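How Do Engineers Choose a Robot's Hand?
Science Explained: for readers aged 8 to 11
Published by the Helmy Learning Centre, 7 July 2026

Hold out one hand and look at it. You can use it to carry a bag, turn a page or pick up a single grain of rice. A human hand can do so many jobs that we rarely need to think about it. A robot is different. The people who build it must decide what kind of hand it will have, and they must test that hand with care before the robot is put to work.

The part of a robot that takes hold of things is called a gripper. It is fixed to the end of the robot's arm, in the place where your own hand joins your wrist.

Different kinds of gripper

Some grippers have two stiff fingers that close towards each other, like a pair of kitchen tongs. These are good at holding handles, boxes and other objects with firm sides.

Some grippers have soft fingers that bend around an object. They are useful for fruit, which bruises easily.

Other grippers have no fingers at all. They use suction, in the same way that a rubber cup sticks to a bathroom window. Suction works well on smooth, flat things such as glass. It works badly on a woolly jumper, where air leaks through the gaps.

What is a fair test?

At the Bikside workshop, engineers wished to compare two grippers, named Hestano and Grornon. Both have two fingers. The Hestano has wide fingers with flat ends, and the Grornon has slim fingers that are easier to fit into small spaces.

To compare them properly, the engineers needed a fair test. You may have carried out one at school. In a fair test, you change one thing and keep everything else the same. The engineers changed the gripper. They kept the same arm, the same objects and the same starting position.

Each gripper was given 5 tasks:

Pick up a sponge.
Lift a plastic cup.
Turn a round knob.
Take hold of a long bar.
Put a spoon into a drawer.

Every task was repeated many times. One good try might only be luck, and one bad try might only be a small mistake. When a test is repeated, the engineers can see what usually happens.

Practising inside a computer

Testing a real robot takes a long time. Objects must be put back after each try, and a finger may be bent if the arm moves too far. For this reason, much of the early work is done in a simulation. A simulation is a pretend world inside a computer. It has rules about weight, movement and touch, so that objects in it behave in nearly the same way as real ones.

The team ran 2,512 tries in simulation. Of these, 2,000 were used to compare the two grippers. The others were used to check that the computer's rules were set correctly – a job that must never be skipped.

A pretend world also needs pretend cameras. A robot often has a camera near its gripper, and the engineers must find out what can be seen from there. A gripper's fingers may hide the very thing the robot is trying to reach. If the arm tips back, the camera may look up towards the ceiling, and the room will seem to lean to one side.

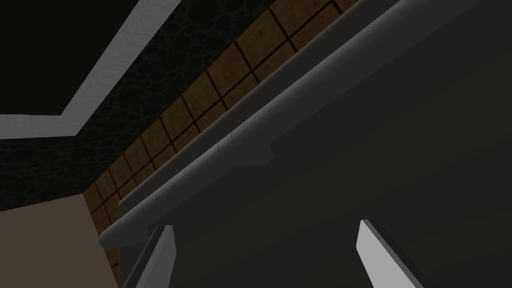

Ehab Tazi, who leads the testing at Bikside, asks his team to look at the camera view before they look at any scores. "If the robot cannot see the bar, we should not be surprised when it misses the bar," he explains. "We move the camera first, and then we test again."

What did the engineers find?

The Hestano was better at lifting the cup, as its wide fingers held it steady. The Grornon was better at the drawer. For the long bar, the two were almost equal, although the Grornon sometimes let the bar slip when it took hold too near the end.

In February, the team repeated the work with a real arm and made 900 further tries. Most results matched the simulation. The sponge did not. The real sponge squashed more than the pretend one, and both grippers had to close further to lift it. The engineers have since changed the rules for soft objects in their simulation.

Try it yourself

You will need a pair of kitchen tongs, a pair of clothes pegs and three small objects that will not break. Ask an adult before you begin.

Try to move each object from one plate to another, first with the tongs and then with a peg. Make ten tries with each tool and write down how many times you succeed. Remember to keep the plates in the same place throughout.

Words to know

Gripper: the part of a robot that holds things.
Simulation: a pretend world inside a computer, used for testing.
Suction: holding something by drawing air away from it.
Fair test: a test in which only one thing is changed.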